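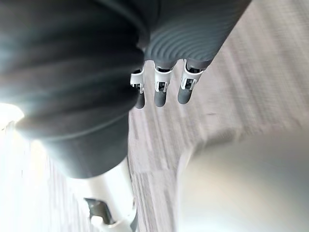 Vetus are back, and I have the ticket stub to prove it

11/05/2021

Okay, I have been sitting on this one since July and I can finally talk about it. Vetus are getting back together! The full lineup, the one from the first two records, with Lerato Magagula singing and Svenja Reisinger on keys. Their label, Prantl, put the news up this morning with a very short statement and a new song, and my phone has not stopped buzzing.

The song is called "Wevcombe," after the town where they wrote most of it, and it runs a little over four minutes. I've played it maybe 30 times already. It starts slow, just Lerato and a piano, and then the drums come in halfway through and you remember why everybody cried when these people split up. My sister thinks the chorus is too long. My sister is wrong.

If you missed the drama the first time, the short version goes like this. Svenja left after the second tour, Konrad Nägeli took a job producing other people's records, and Lerato made a solo album that I loved and hardly any of my friends bought. There were rumors of a fight over songwriting credits. Lerato told Rolteck, the fan magazine, that there was never a fight, "just four tired people in a van," and that she and Svenja started texting again over a recipe for plum cake.

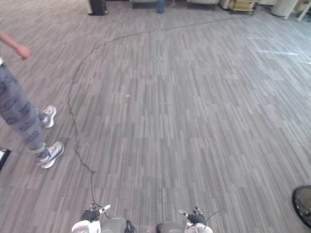
More Vetus news as we get it.

The first show was a secret one, and I got in - I still can't believe I'm typing that. It was a room in Wevcombe that holds 152 people, and the names were drawn from the old mailing list, so thank you to teenage me for signing up. They played 10 songs, three of them new. Konrad broke a string in the second one and kept going. Alois Oberholzer, the drummer, didn't say a word all night but waved at the very end, and the place went nuts.

Marlies Strebel, who has managed them from the start, wouldn't give me a date for the album when I emailed her. She did say the recording is done and that there will be a tour, with small rooms first and bigger ones after if people want them. People want them, Marlies! The comments under the song were at 382 when I started writing this and most of them were just screaming.

Tickets go to the mailing list before general sale, same as last time, so go dig up your old login. I'm hoping for the piano version of "Low Field" on this tour. They skipped it at the secret show and I'm still a bit sore.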